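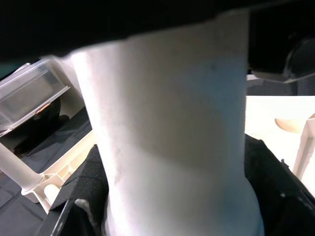
Gripper closed on the white cylinder, seen from the wrist. Foam pads on both fingers.

So our project was supposed to be about getting a two-arm robot to handle household plastic stuff, and it ended up being mostly about rules. I didn't plan that. We started in August with a one-page safety sheet from the lab and finished with our own set of working rules, which is what most of this report covers.

The team was me, Soo-ah Myung and Hongjun Meng. Soo-ah wrote most of the logging script and I ended up as the rules person, mainly because I kept complaining about the old ones! The sheet we inherited said things like "operate with care" and "keep the area tidy." Fine, but what does tidy mean when you have two arms, cables, and a stand with legs pointing every which way? Hongjun and I would set up the same table on the same afternoon and both think we'd followed it.

Our first draft had 13 rules. It was way too many and we kept forgetting the ones in the middle, so we cut it down to the ones we really used and moved the rest to the appendix.

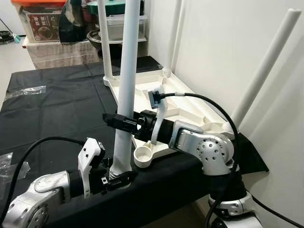

Report and photos by Zeyu Xue, Robot Handling Project

Two-handed holds got the most discussion. With both grippers on one pole, each arm can push against the other through the part, and you won't necessarily notice by looking. Our rule is that one arm leads and the other follows, and you say out loud which is which before anything moves. The second arm closes at low force. To let go, you open the follower, wait, check that the leader still has the part, and then go on.

The cable rule is short. Before each run, the operator moves both arms slowly through the whole path and watches the wrist camera cables the entire time. If a cable pulls tight or gets near a joint, you stop and reroute it. (Soo-ah wanted this one at the top of the list and I think she was right.)

Then there's the foam. Padded fingers are nice on smooth plastic, but foam wears, and we had no rule about when to change it. We settled on a check every Friday and a change at 2,000 grips or at the first tear. I'll admit the number is a guess – we logged almost that many in total, so we never got to test it. Somebody should.

The last one is the stop button. One person runs the robot and one person holds the stop, and the person with the stop doesn't take notes or answer their phone. We broke this rule 3 times that I know of, always late in the day when one of us had gone home. Those runs are marked in the log and I left them out of the results.

Our advisor, Ysaline Courtois, asked how we'd know whether the rules helped. Fair question, and I don't have a great answer. We didn't keep proper records before we wrote them, so there's nothing to compare with. If I did this over, I'd spend the first week just logging stops and near misses under the old sheet.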